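From: Leonie Harms
To: Lekstead Allotments and Gardens list
Date: November 20, 2023
Subject: Re: [lekstead-gardens] Storing dahlias — lift or leave?

Hello all,

Sorry for the slow reply, I've been meaning to answer Rainer since last week and then we had visitors and then the visitors had colds.

Rainer Lammers wrote:

> Has anyone on the lower plots left their dahlias in the ground
> over winter and got away with it? I have two long rows along
> the Rosser side and my back isn't what it was. Ludger says
> lift the lot. Detlef says he hasn't lifted one in years and
> just heaps compost on top. I'd like to go with Detlef but
> I suspect his plot drains better than mine.
>
> Also, if I do lift them, what do people pack them in? I used
> newspaper last time and half of them were like walnuts by
> spring.

Well, I've done it both ways and I think you're right to be suspicious! Detlef is up by the top gate where it's practically gravel. My old plot was four down from yours and the water just sat there from December onwards. I left a whole row of a lovely dark red one in and every single tuber went to mush. It wasn't a hard winter either, they simply drowned. So on the Rosser side I'd lift, sorry Rainer, back or no back. Perhaps do a few each day and ask Przemysław Dudek if he'll bring his fork over (he offered to help me with the potatoes and I'd already done them, so he owes somebody a dig).

I cut mine down to a hand's width once the frost has blackened the leaves, then lift from well out to the side so I don't spear anything. After that I turn them upside down for a couple of weeks in the porch, because the stems are hollow and hold more water than you'd think. Don't wash them. I used to hose them off and they looked very smart and rotted beautifully.

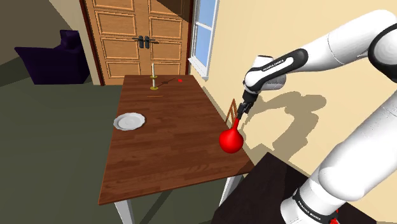 As for packing, newspaper in a warm house is asking for walnuts. I use old compost that's nearly dry, in shallow crates, with the crowns just showing, and they go in the garage against the house wall. Spare bedroom was too warm, shed was too cold. If you feel one in January and it's gone a bit soft and wrinkly, a quick spray of water usually brings it round. If it's soft and smelly, out it goes before it talks to its neighbours.

And label them as you lift!! I write the name on a strip cut from a milk bottle and tie it round the stem stump. Paper labels turn to porridge and then you spend all of July wondering what's going to come up. I had 2 plants I was certain were the same white and one turned out bright orange, right in the middle of the pale bed. I've kept it there, Ludger Gerlach hates it.

If you do want to try Detlef's way, pick one plant you wouldn't cry over, cut it down and give it a really thick mulch — more than you think is decent — with something over the top to shed the rain. Then at least you'll know for next year.

I've got a few spare crates behind the water butt if anybody's short. Take what you need but please leave the blue one, it's got my gladioli in it.

Leonie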